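Risk assessment for an arm that handles breakables – can I reuse the simulation setup?

Asked by Jekik, October 13, 2022

We have one seven-joint arm at Vosthorpe and a simulated kitchen where we test picks before trying them on the bench. Our safety lead wants a written risk assessment before anyone stands inside the reach of the real one. Can I base it on the simulation, or do I have to start over? Speed is capped at 25 percent for now.

2 answers

Sunee Yimyam

Start over, but keep the sim open while you write. A risk assessment covers the whole application: arm, gripper, the part being held, and whatever is near it. The arm maker's paperwork only covers the arm. ISO 12100 gives you the general method and ISO 10218-2 covers the integrated cell. For people close to a moving arm, read ISO/TS 15066 as well. 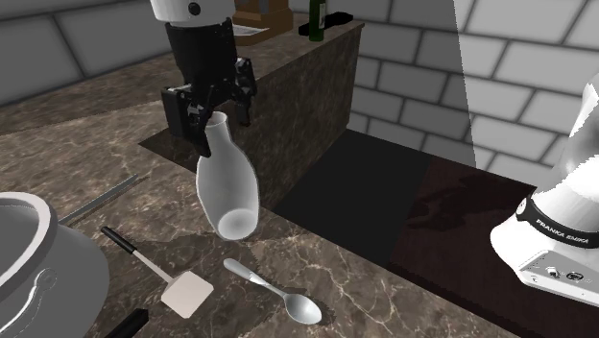
List the held object as its own hazard. Ceramic or glass can slip or break, and the gripper force that is fine for a steel pot may not be fine for a thin neck. Write down what the gripper does on power loss and on a protective stop – those can be different. Then test both on the real hardware with nobody in reach. We keep people 300 mm outside the marked reach during those tests, but that's our house rule, so work out your own.

Paisan

just turn the speed down more and wear glasses. we did 4 months like that at Uvell and no problems

Comment from Sunee Yimyam: Low speed still needs to be in the assessment, with who can change it.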